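Leisure Attractions Operations, Unit 4: Queueing and Throughput on Small Park Rides
Savvas Kontogiannis
November

4.1 Scope

These notes cover rides of the size found in municipal and family parks: carousels, miniature railways, small wheels, tea cups. Large coasters with continuous dispatch are treated in Unit 7. The worked figures come from the Kesholm park exercise, which you should have on the sheet given out on Wednesday. Bring the sheet to the seminar.

4.2 Terms

Cycle time is the interval from one dispatch to the next. It includes loading, checking restraints, the ride itself, unloading and any dead time at the gate. Students often quote the ride time printed on the sign and call it the cycle time. This gives a capacity figure that is far too high, and marks were lost for it last year.

Theoretical hourly capacity (THC) is the number of seats multiplied by the number of cycles possible in one hour.

Actual hourly throughput (AHT) is the number of riders who pass the exit gate in one hour, as counted. AHT divided by THC gives the loading efficiency for that hour.

A party is a group that will not be split. On family rides the party is usually one adult with one or more children, and it is the party, more than the single rider, that decides how seats fill.

4.3 Worked case: the Fleltevano carousel

The carousel has 40 seats, counting each bench place as one seat. The ride runs for two minutes. Loading takes two minutes, unloading and gate reset together take one. Cycle time is therefore five minutes, which gives 12 cycles per hour and a THC of 480.

A proposal was made to shorten the ride so that the cycle fell to four and a half minutes. THC would rise to 533. The ride would lose a quarter of its running time, and complaints about short rides tend to rise sharply once a ride drops below two minutes. The proposal was rejected. A second gate, which allows unloading and loading to overlap, was costed instead. The overlap saves 24 seconds per cycle and brings THC to 522 with the ride time left alone (the exact value is 521.7).

Note that neither figure says anything about how many seats are filled. On the hour sampled, the carousel carried 302 riders against a THC of 480, so loading efficiency was 63 per cent. The lost seats were mostly outer horses beside a child whose adult chose to stand. If standing adults are allowed by the ride manual, they count towards the load limit but not towards seats. Record them in a separate column.

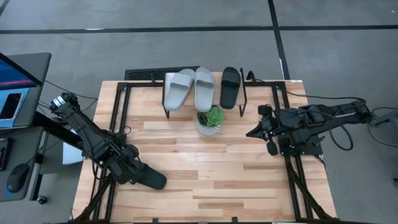
Akua Appiah objected at the review of this section that efficiency should be worked out per party, on the grounds that a standing adult has been served by the ride just as much as the child on the horse, and that a park which treats the empty horse as a loss will end up pressing parents to sit when they would sooner hold on to a toddler. The point is a fair one. For the assignment, use the seat method in the main table and give the party method underneath. The two should not be mixed in one column.

4.4 Queue length and waiting time

For a steady queue, waiting time equals the number of people ahead divided by the throughput. Use AHT, not THC. With 60 people in the line and an AHT of 302, the wait is 60/302 of an hour, or just under 12 minutes. The same line worked out with THC gives seven and a half minutes. A sign based on the second figure will be wrong all afternoon.

The formula fails in three situations that come up often at small parks:

- The queue is shorter than one full load. The wait is then set by the cycle, and any figure up to one cycle time is possible.
- Arrivals come in bursts, for example after a puppet show or when a school coach unloads. Use the peak count and state the time it was taken.
- Riders rejoin the line at once. On carousels and miniature trains, repeat riders can form a large share of the queue late in the day. Ticketed rides show this less than wristband rides.

4.5 Access boarding

A ride with a ramp and a level bay needs extra loading time when the bay is used. Do not average this over the whole day. Record each access cycle separately and report its own cycle time. The Kustden miniature railway has one bay in the rear carriage, and the train is held until the bay chain has been fastened and checked by the second attendant. Tunnel lighting is switched on before dispatch, as on every other run. 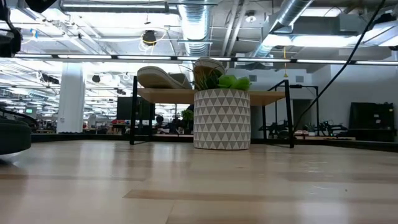 Fig. 4.2. Planter with mixed greenery, on a wooden tabletop.

4.6 Staffing and dead time

Dead time at the gate is the easiest loss to reduce and the one least often measured. Start the watch when the last rider leaves the platform and stop it when the first rider of the next load steps on. With a single attendant, the same person closes the exit, walks back and opens the entrance. On the Kalogeropoulos layout the control panel stands between the two gates, which cuts the walk but leaves the far side of the platform out of view, so a mirror or a second attendant is required.

Restraint checks are not dead time. They must not be shortened to meet a throughput target, and an answer that proposes this will receive no marks for the section.

4.7 For the seminar

Complete rows one to six of the Kesholm sheet. Work out THC, AHT and loading efficiency for each ride, then the waiting time at the peak count. Show the cycle time broken into its parts. Round waiting times up to the next whole minute. Row five has a stoppage in it; leave the stoppage out of the cycle time but keep it in AHT, and note its length in the margin.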